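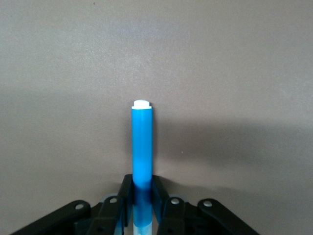 The blue marker, white end cap up.

I bought the Sestico markers in September, after my old ones died all in the same week. The set has 8 colors and I use them every day for labels, for the wall planner and for the lessons I give at home. I have now used them enough to write something useful, I hope.

First the good side. The blue is my favorite. The barrel is slim and glossy, with a nice bright color, so I find it quickly between the pencils. The shape is simple, and for my hand, which is rather small, the thickness is right. My colleague Manon Li has bigger hands and she told me that after one page she feels it in the fingers. So please try one in the shop if you can.

The ink is even and it does not smell strong. On normal copy paper it goes through a little, but on the thicker Miranda cards I see nothing on the back side. The line stays clean if you write slowly. When I write fast, the green and the orange become pale at the end of the word. The blue and the black do not have this problem.

What I like less: the barrel is smooth, and with hand cream on my fingers it turns when I write. I put a small rubber ring on mine and it helped. Also the box it comes in is thin cardboard, and the bottom opened on the second day. I keep the markers now in a glass.

For the price I was expecting a better box, but the markers I would buy again. I compared them with the Dranden ones, which cost around 40 percent more, and for labels I could not see a difference. For drawing large areas I would take the Dranden, they have the wider tip.

My rating: 4 of 5 stars.

Onyekachi Danladi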